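How to Sort and Label a Spare Parts Stock

Wolfram Seidel
September 16, 2019

This page covers how to take a mixed stock of small spare parts and turn it into something you can find things in. It was written for the maintenance shop at the Butley site, and most of it will work for a garage or a school workshop too.

You need a clear table, shallow trays in at least two colors, small bins, labels, a marker and a notebook or spreadsheet.

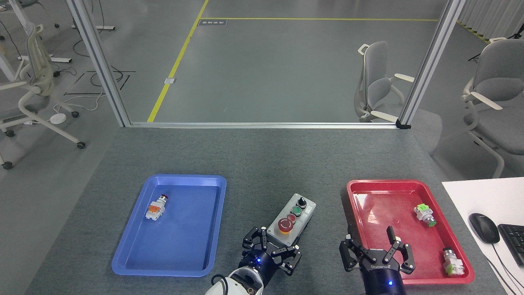
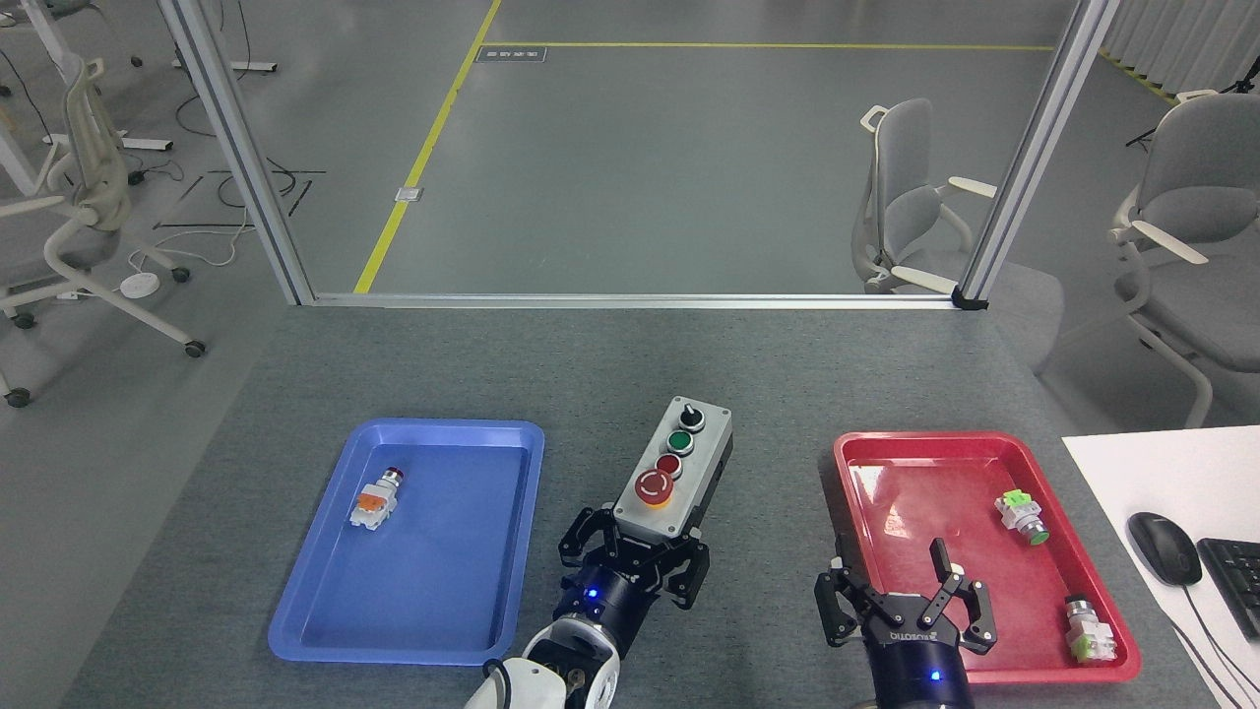 Sort by what a part does before you sort by size or maker. People come to the shelf with a job in mind, and they look for "switch" or "hose clamp" long before they look for a part number. Work through one family of parts at a time, with the trays side by side on the table. With push-button switches, for example, the one with the red cap goes in the blue tray and the two with green on them go in the red tray. The tray color means nothing on its own. Write down what each tray is for if you plan to leave the table and come back.

Step 1. Empty one shelf

Take everything off a single shelf or out of a single drawer. Leave the others closed. The Prullville shop emptied the whole room in July and worked around piles on the floor for weeks, and parts that had been in the right place ended up in the wrong one.

Wipe the shelf while it is bare. Check the brackets.

Step 2. Make the first split

Go through the pile quickly and split it into 3 groups:

Keep
Ask
Scrap

"Keep" is anything you can name and know you use. "Scrap" is anything cracked, stripped, corroded or past its date. Everything else goes under "Ask." Don't stop to look things up at this stage. If you pick up a part and don't know in a few seconds, it is an "Ask."

Used parts are a separate question. A used bearing or seal should be scrapped. A used bracket or cover is usually fine. Used electrical parts should be tested before they go back in stock, and if there is no one in the shop who can test them, scrap them.

Step 3. Work through the "Ask" group

Do this with whoever has been in the shop longest. Hold up each part, write down what they say it fits, and put a strip of tape on it with the machine name. Parts for machines you no longer own can be sold or offered to another site. We sent a crate of belt guards to Wokholm this way and got a box of fuses back.

Anything still unidentified goes in one box with the month on the lid. If it hasn't been opened in a year, let it go.

Step 4. Choose your families

Keep the list of families short. Ours has 6:

Electrical
Fasteners
Belts and bearings
Plumbing and air
Filters and fluids
Hardware and trim

You will find parts that belong in two families. An air valve with a coil on it could be electrical or air. Pick one, and put a card in the other place that says where to look. Write the rule down in the front of the notebook so the next person makes the same choice.

Step 5. Number the places

Give every bin a location number before you give any part a number. Ours run family letter, shelf, bin, so E-2-14 is electrical, second shelf, bin fourteen. Number shelves from the bottom up. If you add a shelf later it will go on top, and the old numbers stay good.

Leave gaps. A shelf that is full on the first day will overflow by the end of the month — leave one bin in five empty.

Step 6. Label the bins

Each label should carry four lines:

The plain name (toggle switch, two-position)
The maker's part number
The location number
The reorder point

Print the plain name large enough to read from where you normally stand. Use the same word order every time, with the noun first. "Switch, toggle" and "Switch, rocker" will sit next to each other in a sorted list. "Toggle switch" and "Rocker switch" won't. (The label itself can read either way as long as the list is noun first. We went back and forth on this.)

Buy more labels than you think you need. A roll of 500 did not finish our electrical section once misprints and changes of mind were counted.

Clean the bin front with rubbing alcohol before sticking anything on it. Paper labels under clear tape turn yellow near a window but are otherwise all right.

Step 7. Enter the parts in the list

A spreadsheet is enough for most shops. Use one row per kind of part, with columns for name, part number, location, quantity, reorder point, supplier and notes. Our list came to 2,077 rows when we finished, and it still opens without trouble on the old computer by the door.

Enter each part while it is in your hand. If you write on paper first and type it up later, you will copy numbers wrong, mostly 1 and 7 and anything with the letter O in it. Read the number off the part, type it, then read it back from the screen.

Put the file in one place only. If you need a paper copy at the shelf, print the date in the footer and throw out the old one when you hang the new one.

Step 8. Set reorder points

Start with this: how many would you use in the time it takes to get more? Add one. For a filter you change monthly that takes two weeks to arrive, the reorder point is two. For a part that stops the whole line and takes two months to arrive, keep a full spare no matter how seldom it fails.

Some suppliers will look after fasteners for you. The Kekana van comes by Butley and tops up the bolt bins, and we took those off our own reorder list. Check what you are billed against what is in the bins for the first few visits.

Step 9. Keep it up

Hang a clipboard by the shelf with a pencil on a string. Anyone who takes a part writes the location number and how many. One person enters the sheet in the list at the end of the week and starts a fresh one.

Put a "Returns" tray at the front for parts people took and didn't use. Parts put straight back by someone in a hurry tend to land one bin over, and you can lose a good relay for months that way. Empty the tray when you enter the sheet.

Pick one shelf a month and check it against the list. Fix the list to match the shelf, and make a note if the difference is large — a bin that is always short may need a higher reorder point, or may be the wrong bin for a part that looks nearly the same as its neighbor.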